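Why do bright letters pop on black cloth?

Ever made a sign for a wall? Big letters, nice colors, tape it up, done. Then you stand back and... can't read it. Hm.

Mostly it's to do with contrast. Contrast means how different two things look side by side. Yellow on white, not much. Yellow on black, loads. Black cloth soaks up most of the light that lands on it and sends only a little back to your eyes. Yellow paper sends back lots. So your eyes find the yellow first, no trouble. 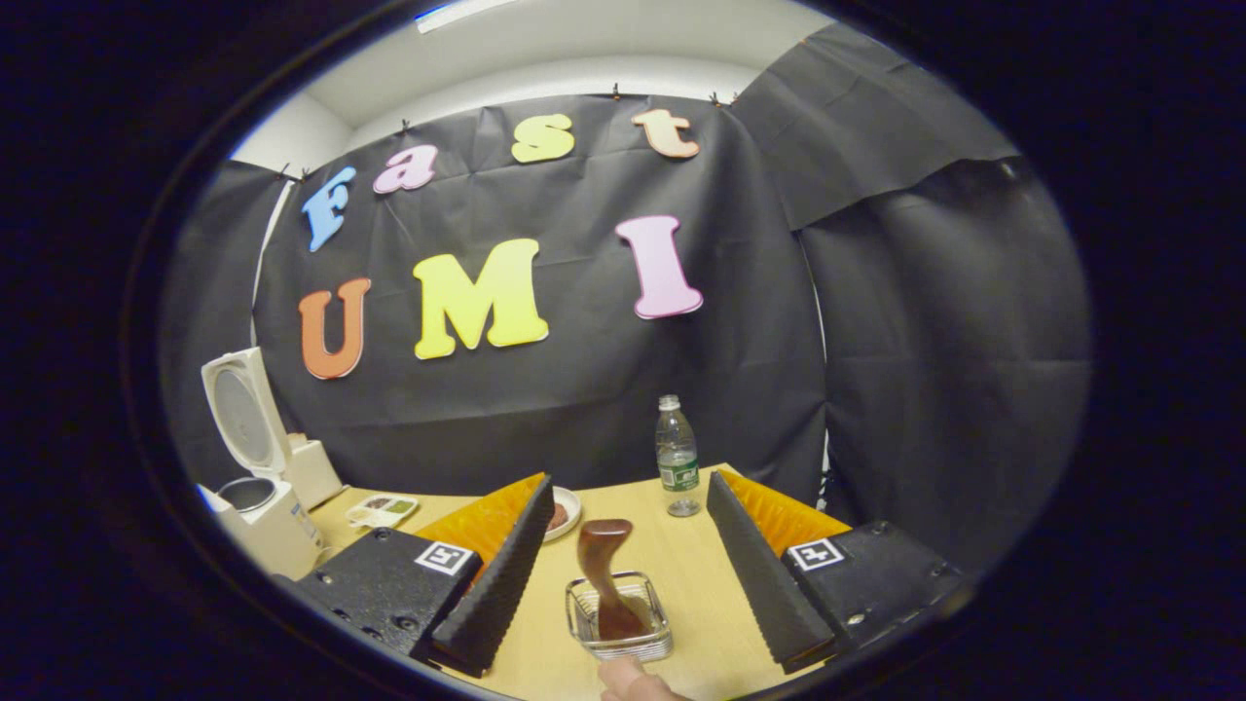 Letters in lots of colors on black cloth, up behind the table. Look for the thin white outlines.

The white outline is a good trick. It makes a hard edge, so your eye knows exactly where the letter stops. Sticker makers do it too. Even a darker color like orange gets a crisp shape.

And wrinkles? Cloth gets folds. Folds catch light, and then black goes a bit gray. Clips along the top help hold it up but they won't flatten everthing. Ironing first helps (ask a grown-up).

Try it at home

You need: black cloth or a black T-shirt, colored paper, white paper, scissors, glue.

Cut one letter, as tall as your hand. Glue it on white paper. Cut round it again, leave a thin white edge all the way. Now make the same letter with no edge. Put both on the cloth. Walk back 10 steps. Which one is easier to read? Now 12 steps. Still sure?

Then dim the lamp and look again. Colors get harder to tell apart in low light, pink and orange can start to look the same. The white edge should still show up.

Heidrun Schnyder's class tried blue letters on black for their December play. Dark blue. Only the front row could read it! They went over to light blue and it was fine.

Words to know

Contrast: how diffrent two things look next to each other.
Backdrop: cloth or paper that hangs behind something.
Outline: the line round the edge of a shape.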